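Brakdale teleop set: taking a desktop PC apart, and sometimes putting it back

README, last touched Dec 11, 2024
Maintainer: Dae-han Kwon, Clovamik

Brakdale is a collection of remote-controlled demonstrations on one long-suffering desktop computer. A person drives the arm, the arm does what the person did, and a policy is later expected to make sense of it all. If you only want to know how to load the files, skip to "Layout". If you want to know why your policy hovers thoughtfully over the drive bay and does nothing, read the whole thing.

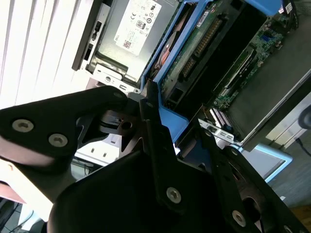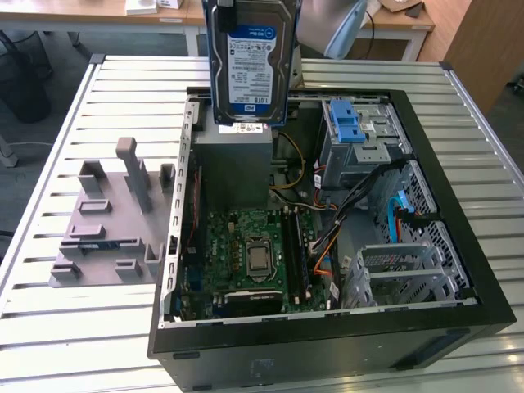
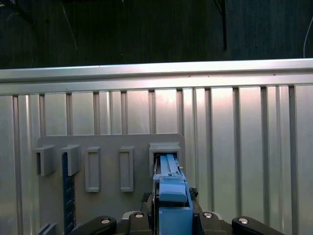
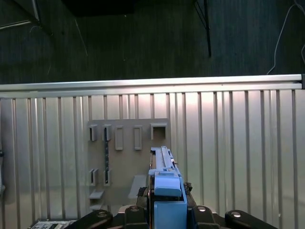 Fig. 1. Stills from the set. The second is from the fixed camera, the other three from the wrist camera.

What is in it

There are 2631 episodes in this release. Each is one attempt at one short job, started and stopped by the operator with a foot pedal. The jobs fall into two families:

drive - pick up, move or set down a hard drive at the open case
fixture - bring a part to the grey holders on the tray, or take one away

Every episode has a wrist stream, a fixed stream, joint positions, gripper opening and a line of text saying what the operator meant to do. What the operator meant to do and what the operator did are different fields. Please use both.

How it was collected

The operator holds a handheld controller, which we call Gil, and the arm follows it at a reduced scale. Gil has a clutch button. Let go of the clutch and the arm stays put while you move your hand somewhere more comfortable; forget that you have let go of it and you will spend a while waving at a stationary robot. These stretches are flagged as "idle" and were left in the raw files, to the lasting embarrassment of several of us.

Eight operators took part. New operators did a practice session of 37 attempts, none of which are in the release. You are welcome.

We tried moving the arm by hand as well, in June. Pushing it about is pleasant and quick to learn, but there was a forearm in nearly every wrist view and the policies grew rather fond of it. A small set of 103 hand-guided episodes is kept in its own folder, marked "kinesthetic". Do not mix it in unless you plan to supply forearms at test time.

Layout

episodes/ one folder per attempt, numbered, with gaps
kinesthetic/ see above
calib/ camera calibration, one file per session
splits/ train, val and test lists
skemex.json label scheme

Skemex is our label scheme and also the name of the script that checks it. Run the script before you open an issue. It is slow and its error messages were written by someone in a temper (me), but it is usually right.

The gaps in the numbering are deleted episodes. They will not be filled, so please build your index from the split lists and leave the poor counter alone.

Labels

success - the stated job was done and the part was let go of cleanly
partial - the part ended up near enough that a generous colleague would nod
fail - anything else
idle - clutch released, arm holding still

"Partial" was the cause of more arguments than the rest put together. Two people labelled each episode and a third broke ties. If your results hang on the line between partial and success, we suggest reporting both and letting the reader be generous or not.

Known problems

Wrist exposure drifts. The metal under and behind the work is shiny, and auto exposure has opinions about it. We locked exposure from the second session on; first-session episodes have exposure_locked set to false.

The fixed camera moved between sessions. Not by much, but enough to matter if you project anything into it. Use the calibration file for the same session and do not average them. Someone will average them.

The fingers fill a good part of the wrist view. Cropping them out sounds sensible and made our grasping results worse.

Time stamps on the fixed stream lag the wrist stream slightly. The loader corrects for it. If you write your own loader, so must you.

One computer. Every episode uses the same case, so a policy trained on this alone knows that machine intimately and has never heard of any other. We make no claims about yours, particularly if you still need what is on the drive.

Splits

Split by session and operator, so no operator in test appears in train. Random splits give much prettier numbers, and we would ask you not to publish them.

Use and contact

Free for research use; see LICENCE for the long form. Send corrections to Dae-han Kwon through the issue tracker, with the episode number and the Skemex output pasted in full. Reports that say only "gripper looks wrong" will be closed with a matching level of detail.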